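Florngate Play Kitchen Accessory Set: our long, opinionated review

So my daughter turned three in December and the one thing she wanted was "a kitchen with real stuff." We already had a hand-me-down play sink from my sister-in-law, but the stuff that came with it had pretty much vanished (I suspect the couch). I spent way too many evenings looking at toy cookware on my phone, and I ended up with the Florngate set from Zamska, mostly because of the colors and partly because it had 1,862 reviews and I only read the cranky ones.

I paid $45 for it. It goes up and down, and I've seen it for less since, which always happens to me.

We've had it long enough now for the shine to wear off, and it's still getting played with almost every day, so I figured I'd write the kind of review I wanted to find when I was shopping. It's long, sorry! Skip to the complaints if you're in a hurry.

First, what kind of set it is. You get the stove, pans, dishes, a colander, utensils and a pile of little food. It's sized for small hands and for a table, so if you're picturing one of those big standing kitchens with a hood and a fake window, keep looking. Ours lives in a bin under the window and comes out onto the craft table after breakfast. That was a selling point for me. We're in a two-bedroom and I don't have a wall to give up to a pretend fridge.

The colors are the reason I clicked and I'm still happy with them. There's a soft mint green running through a lot of it, the pans are black like grown-up pans, and then the food comes in loud and red on top. My friend Colette Gaillard has the Plesel set at her house, which is all hot pink and yellow, and her boys love it, but every time I'm over there I feel like I'm standing inside a birthday balloon. Kids don't care, I know. I'm the one who has to look at it.

The colander is the star. I did not see that coming. I assumed it would be the stove, or the food, and for the first morning it was, but the colander is what she carries around the apartment. She strains things. Pom-poms, buttons, dry macaroni, once my earrings. It's got real holes that go all the way through, and I bring that up because the one in our old set had little dents molded in and that was it, so you'd pour water in and just have a bowl of water. With this one we do a bath version where she fills it from a cup and yells "It's raining!" for as long as the hot water holds out. The two little handles are a good size for her too -- she can pick it up with both hands and not tip everything down her front.

She also likes to hold it up to her face and look at the lamp through it, which I guess makes it a telescope, or a mask. It depends on the day.

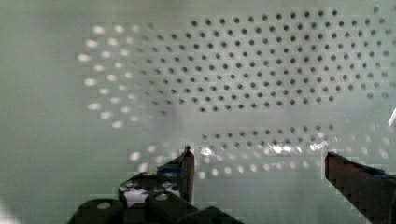
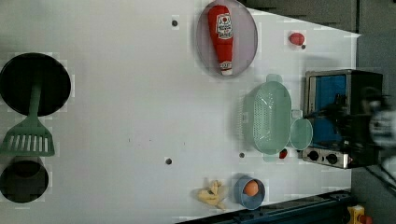
Lots of little holes up close in the first one, and the second one has the colander on the white table with a plate, the ketchup, the slotted spatula and the blue oven door over on the right.

OK, the rest of it, more or less in the order she'd rank it.

The ketchup. I have no idea why a pretend ketchup bottle is so funny to a three-year-old but it is the funniest object in our home. It goes on everything. It went on the cat. The bottle has a proper little label, and she "reads" it to me in a very serious voice like she's a waitress doing the specials. The cap on ours doesn't come off and I'm glad, since I'd be fishing it out of a heating vent by now.

The stove. Silver on the outside with a blue oven door, and cute enough that I've left it out when people come over. There's no sound and no lights. If your kid is used to the sizzling kind they may be a bit let down for a day or so. Mine makes the sizzle noise herself and it's louder than any battery would manage. The door on ours was stiff out of the box and loosened up after a week of being opened and shut a thousand times to check on the muffins. (There are no muffins. She puts socks in there.)

The pans. They look good and they're a generous size, so a spatula can rest across one without everything toppling, and a pretend tomato has room to roll. I worried they'd get scratched up and they have, a little, on the inside. You have to tilt them to see it. My father-in-law, Amedeo, who is a retired line cook and takes this more seriously than any of us, picked one up and told her it needed seasoning. She has been shaking pepper at it ever since.

The spatula. Pale green, long skinny handle, wide slotted end. I think the handle could be shorter. It's long for a kid her height and she whacks herself in the chin with it when she's flipping with enthusiasm. My nephew, who's five, has no trouble at all. So maybe it's a growing-into-it thing.

Plates and bowls. The plate is a lavender gray that's prettier than half of my own dishes. The little mint bowl is pretty shallow, fine for soup made of nothing, less fine for soup made of beads. Snack tip: I've let her eat crackers out of it plenty of times, but I looked on the box and couldn't find anything saying it was meant for real food, so make your own call there.

Now the complaints, because I have some.

The food is too small. Or parts of it are. There are a couple of bitty red pieces that I took out of rotation when my sister visited with her baby, and I'd do the same if you have anybody under three crawling around. They also get lost constantly. They roll under the rim of whatever's nearby and stay there until I'm cleaning up and hear one go up the vacuum. I'd happily trade them for one decent-sized loaf of bread.

Which leads me to complaint two: the food selection is odd. Lots of red! I would have liked something leafy, an egg, a noodle, anything she could strain besides my craft supplies. I ended up cutting spaghetti out of yellow felt and it's been a bigger hit than most of what came in the box. If you can cut a straight-ish line you can make it during one nap.

Third, there's nothing to store it in. It came in a cardboard box with those twisty wire things holding every last piece down, and it took me longer to get it all unwrapped than it took to put together our bookcase. Once the box is ripped, that's it. A drawstring bag would've been such an easy win. We use a fabric bin, and it fits if the stove goes in first and the colander goes on top like a hat.

Cleaning is easy enough. The dishes and the colander go in the sink with regular dish soap and I let her do it, standing on the stool. Play-Doh in the colander holes is a different story. Don't do it. If you do it, let it dry out overnight and poke it through with a toothpick or a bamboo skewer, and put on a podcast. I haven't tried the dishwasher.

A few people have asked how it compares to the Quintero one, which is the other set that always pops up next to it. My neighbor Ingrid Quintanilla bought that for her twins and we've swapped for a weekend (everybody thrilled, then everybody crying when it was time to swap back). The Quintero has better food, no contest, bigger pieces and more variety. The pans are dinky though, and hers had no colander at all, and my kid walked around their living room asking where it was. If yours is more of a shopkeeper or a picnic person, get that one. If they want to cook and stir and dump things from one container to another, I'd go with the Florngate.

Would I buy it again? Yep. I've already bought a second one as a gift for Elvia's little guy, who turns 2 this spring, minus the tiny pieces, which I'm going to pull out and hide before I wrap it.

Four stars from me. The missing star is for the wire twisties.

Update: somebody asked if the stove door has come off yet. It has, once, when it got stepped on by a grown man who shall remain my husband. It snapped right back in and you can't tell. Also asked: yes, the colander fits on an adult's head if the adult is patient. It leaves a mark.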